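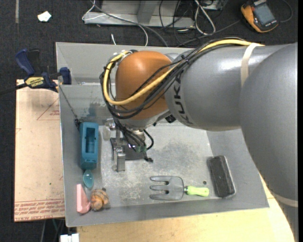

**그림 4.** 공유 작업실에 구축한 빈 피킹 셀. 케이블은 팔 바깥으로 배선하였고, 빈의 왼쪽 테두리는 바 클램프로 물려 두었다.

### 4.2 공유 작업실 셀의 구축과 재현성 문제

저비용 빈 피킹 셀에 관한 최근의 보고들은 대체로 비슷한 주장을 한다. 중고 산업용 팔과 직접 가공한 그리퍼, 공개된 파지 계획기만 있으면 개인이나 소규모 작업실에서도 연구실 수준의 결과를 얻을 수 있다는 것이다. 본 절은 이 주장을 Rultumau 작업실에서 직접 구축한 셀로 검토한다. 결론부터 적으면, 우리는 이 주장의 절반 정도만 확인할 수 있었다. 팔은 움직이고 물체는 집힌다. 그러나 그 수치를 다른 작업실의 수치와 나란히 놓을 수 있는지에 대해서는 회의적이다.

셀의 구성은 그림 4와 같다. KUKA 팔이 회색 직사각형 빈 위로 굽어 내려오고, 손목 아래에 금속 부품으로 만든 그리퍼가 달려 있다. 파지 계획에는 Zokano 공개판을, 물체 목록과 채점 규칙에는 Carvalho 프로토콜을 썼다. 두 가지 모두 문서가 충실한 편이지만, 문서에 적힌 것은 소프트웨어와 물체까지이고 빈을 무엇에 어떻게 고정하는지, 전선을 어디로 보내는지는 다루지 않는다. 우리의 경험으로는 작업 시간의 상당 부분이 바로 그 빠진 대목에서 소모되었다.

**고정.** 빈은 목재 작업대 위에 두고 IRWIN 바 클램프로 테두리를 물렸다. 이 방식은 빠르고 값이 싸지만 위치 재현성이 나쁘다. 작업대를 다른 이용자와 나누어 쓰는 환경에서는 클램프를 풀었다가 다시 조이는 일이 잦고, 그때마다 빈의 원점을 다시 잡아야 했다. 재설치를 5회 반복하며 원점을 기록하였는데, 다섯 번 모두 보정 없이 이전 값을 쓸 수 있는 경우는 없었다. Prornon 설치 지침은 클램프 고정을 "임시 구성"으로 분류하면서도 같은 문서의 성능표에서는 임시 구성과 볼트 고정 구성을 구분하지 않는다. 이 표를 근거로 삼은 후속 비교는 다시 읽을 필요가 있다고 본다.

**배선.** 굵은 노란 케이블과 검은 케이블 다발은 전완 바깥을 따라 손목까지 이어지고, 검은 다발은 그리퍼 쪽으로 내려간다. 노란 케이블은 전완 위에서 베이지색 스트랩 아래를 지나고, 검은 다발은 주황색 손목부 근처에서 케이블 타이로 묶인다. 외부 배선은 수리가 쉽다는 이유로 자작 셀에서 흔히 권장된다. 수리가 쉽다는 점에는 동의한다. 다만 손목이 크게 회전하는 자세에서는 다발이 당겨져, 계획기가 도달 가능하다고 판단한 자세의 일부를 실제로는 쓸 수 없었다. 우리는 손목 관절의 허용 범위를 수동으로 좁혔고, 그 결과 빈의 벽에 기대어 놓인 물체에 접근하는 경로가 줄었다. 이 제한을 적용한 논문과 적용하지 않은 논문의 성공률은 서로 다른 문제를 푼 결과이다. 그런데도 관절 제한값을 보고한 사례는 우리가 검토한 문헌에서 드물었다.

**물체 구성.** 빈 안의 물체는 형태가 제각각이다. 연두색 손잡이가 달린 손갈퀴처럼 길고 한쪽으로 치우친 물건이 있는가 하면, 세워 둔 청록색 직육면체 상자처럼 평행한 면이 뚜렷한 물건도 있다. Carvalho 프로토콜은 이런 혼합 구성을 "가정 환경을 대표하는" 것으로 설명한다. 대표성의 근거는 제시되어 있지 않다. 실제 가정이나 작업실의 상자에는 물건이 훨씬 빽빽하게 쌓이는 경우가 많으며, 물체 사이로 바닥이 넓게 드러나는 배치는 분할 단계를 크게 쉽게 만든다. 우리의 셀도 이 점에서 예외가 아니다. 아래의 수치 역시 쉬운 조건의 수치로 읽어야 한다.

**시행 결과.** 전체 342회의 파지 시행 가운데 169회를 성공으로 채점하였다. 절반에 조금 못 미치는 값이다. 성공의 기준은 물체를 빈의 테두리 위로 들어 올린 뒤 놓치지 않고 유지하는 것으로 하였고, 두 물체가 함께 딸려 올라온 경우는 실패로 처리하였다. 이 처리 방식은 Carvalho의 채점 규칙보다 엄격하다. 별도로 32회의 시행은 케이블 간섭이나 통신 중단으로 파지 동작 이전에 멈추었으며 위의 합계에 넣지 않았다. 이를 실패로 포함할지는 논란의 여지가 있다. 셀을 하나의 완성된 시스템으로 평가한다면 포함하는 쪽이 타당하고, 파지 계획기만을 평가한다면 제외하는 쪽이 타당하다. 문제는 많은 보고가 초록에서는 시스템을 논하고 표에서는 계획기의 수치를 싣는다는 데 있다.

물체별로는 차이가 컸다. 면이 평평한 물체는 비교적 안정적으로 잡혔으나, 손갈퀴는 잡는 위치에 따라 결과가 크게 갈렸다. 손잡이 끝을 잡으면 들어 올리는 도중에 머리 쪽이 처지며 손가락 사이에서 돌아갔다. 계획기의 점수는 두 위치를 거의 같게 평가하였다. 점수가 질량 분포를 반영하지 않는다는 것은 알려진 한계이지만, 자작 그리퍼의 낮은 파지력에서는 이 한계가 훨씬 두드러진다.

**비용에 관한 주장.** 저비용이라는 표현도 조심해서 쓸 필요가 있다. 흔히 인용되는 금액에는 팔의 구입가와 그리퍼 재료비만 들어가고, 공구와 측정기, 아크릴판 같은 소모재, 그리고 무엇보다 사람의 시간이 빠진다. 우리의 경우 12월 한 달은 거의 전부 전선의 접촉 불량을 찾는 데 쓰였다. 이 기간에 얻은 파지 자료는 분석에 사용하지 않았다. 같은 작업을 숙련된 기술자가 있는 연구실에서 했다면 훨씬 빨리 끝났을 가능성이 높고, 경험이 없는 개인이라면 그 단계에서 그만두었을 수도 있다.

이상의 관찰은 셀 하나와 그리퍼 하나에서 얻은 것이므로 일반화에는 제약이 있다. 특히 손가락 형상의 영향은 따로 분리하지 못하였다. 그럼에도 고정 방식, 관절 제한값, 파지 이전에 중단된 시행의 수는 최소한 함께 보고되어야 한다고 판단한다. 이 세 항목이 없는 성공률은 4.3절의 비교표에서 제외하였다.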